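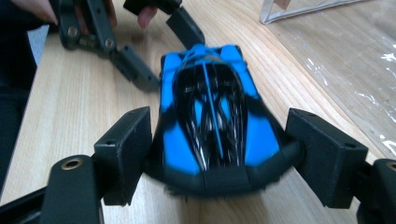 Worth taking two kids to the robotics open house at Prultico?

Hi all, first time posting in this section so sorry if it belongs under Days Out. Prultico is doing another open house in June (the automation place out past the Bolger building) and my sister is trying to talk me into going with my two, who are 6 and 11. The flyer says "live demonstrations and hands-on stations" and that's it. No times for anything, no age limits, nothing about parking.

My older one is robot crazy and would stand there all day. The little one lasts ten minutes at most if she can't touch stuff. I also don't know a thing about robots myself, so if it's all engineers talking to other engineers I'll be lost by the door. Has anyone here been? Did you need to sign up? And is there food, because that is honestly what makes or breaks us.

Thanks!
posted by marble_run_mom

Hajnalka Dobos

I went to the last one with my nephew and we had a great time, so yes, go!

You walk in through the loading side and they give you a sticker with a time slot on it for the big demo. Get there early if you can. We showed up at 10:30 and our slot was at 2, which meant a lot of wandering (fine with us, maybe not so fine with a 6-year-old). The big demo is an arm behind a fence stacking cartons, and the guy running it was good with kids and let them shout out which carton it should pick up next. It's loud though, so if yours is sensitive to noise bring the headphones.

What we liked best was the hand-held gripper table, and I think that's the one you want for your little one. Nothing with a motor scaring anybody. You sit down and hold the gripper yourself, two black fingers with flat pads on the ends, and you pick things up with it and put them down again. They had a toy race car that my nephew got completely attached to. It's so much harder than you would think! A car is curvy all over and the pads are flat, so if you come in crooked the thing just squirts out sideways across the table. I dropped it I don't know how many times. The trick my nephew worked out was to come in from both sides low down on the body, and go slow. Then they let two people work together with a gripper each, one holding and one turning it, and there was a lot of laughing going on at our end.

The woman at that table explained that there's a camera on the gripper, and what you do with it gets used to teach a robot the same motion later. She kept it short and used regular words. I asked her a pile of dumb questions and she answered every one of them. If you only do one thing, do that table, and go while everybody else is at the carton demo - we had it almost to ourselves.

The talks upstairs I'd skip. We sat in on one about scheduling software called Memport and my nephew put his head down on my arm and stayed there. There was a slide that said 1,644 something per shift and I could not tell you what.

Food is a taco truck in the lot, cash or card, long line at noon. Bathrooms are down the hall past the lockers and there's only the one set. Oh, and closed-toe shoes! They turned away a dad in flip-flops and he had to go sit in the car while his wife took the kids around.

gary_b

its ok. parking is bad

Tyyne Koivisto

Most of what Hajnalka says matches what I remember, but a couple of corrections. You do have to sign up if you want the big demo. There are 72 places in each group and when I went the afternoon ones were gone before lunch. The sticker she got at the door was probably from what was left over that morning. The tables downstairs are walk-up and you can stay as long as you like if there's no line.

On ages, the sign at the fence said 8 and up without an adult, so with you there the 6-year-old is fine. I took my granddaughter when she was 5 and she needed both hands to squeeze the gripper, but she got the hang of it. I'd let her try it on something soft first if they have it out, and leave the car for later, as the shiny body slides.

For parking, don't use the front lot. Go around to the Bernico side and there's a gravel lot with a gate that they leave open for the day. The 49 bus also stops right across the road, and my granddaughter considered the bus a good half of the outing.

I thought the talks were interesting, but I used to work in a warehouse. Your 11-year-old might sit through the short one, which was the one with the videos. Bring a sweater for the little one. They keep that downstairs hall very cold.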